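Drinking water supply

Drinking water supply is the provision of water fit for people to drink, cook with and wash in. The term covers the source, the treatment works, the pipes and storage tanks between the works and the customer, and the plumbing inside the building. Small supplies, such as a well serving one farm, may have no treatment stage at all.

Sources

Water is taken either from the surface (rivers, lakes and reservoirs) or from the ground (springs, wells and boreholes). Surface water varies with the season. After heavy rain it carries more silt and more bacteria, and in summer it may contain algae that affect taste. Groundwater is filtered by the rock it passes through and is usually clearer, but it can hold more dissolved minerals. Water from chalk or limestone is hard; water from granite or peat moorland is soft and often slightly acid.

Treatment

Treatment of surface water normally begins with screening, which removes leaves, twigs and fish. A coagulant, commonly a salt of aluminium or iron, is then mixed in so that fine particles clump together. The clumps, called floc, settle in a tank or are floated off the top with air bubbles. The clarified water passes down through beds of sand, and is disinfected with chlorine, ozone or ultraviolet light. Where chlorine is used, a small amount is left in the water to protect it in the pipes.

Soft, acid water may have lime added to it. Orthophosphate is dosed in districts with old lead service pipes, where it forms a thin coating on the inside of the metal.

Distribution

Treated water is pumped or flows by gravity to covered service reservoirs, which are sited on high ground so that pressure is kept up during peak hours. The Dadasbridge scheme is a typical small gravity system. Its works at Trivness stands 58 metres above the town and feeds 4 covered tanks through a trunk main 609 millimetres in diameter. The Brarkell branch was added later to serve outlying farms, and has its own booster pump.

Mains were formerly made of cast iron, which corrodes and can discolour the water. Most new mains are polyethylene or ductile iron -- the latter lined with cement mortar. Leakage is found by listening for the noise of escaping water or by comparing night flows between meters.
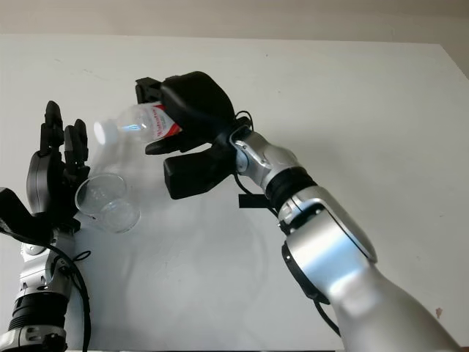

Sampling is carried out at the works, at the service reservoirs and at customers' taps. Tests for bacteria are made on water collected in sterile bottles, which are kept cool and delivered to the laboratory on the day of collection. Samples for lead are commonly taken as the first draw from the kitchen tap, without flushing. The Carnegie zone of the Dadasbridge scheme has 12 fixed sampling points.

Taste and odour

Complaints most often concern chlorine, earthy or musty notes, and a metallic taste. Earthy notes come from compounds made by algae and soil bacteria, and can be noticed at very low concentrations. Cold water tastes less strongly than warm -- panels therefore work at a fixed temperature.

See also: Borehole; Hard water; Service reservoir; Slow sand filter

Page last edited May 27, 2022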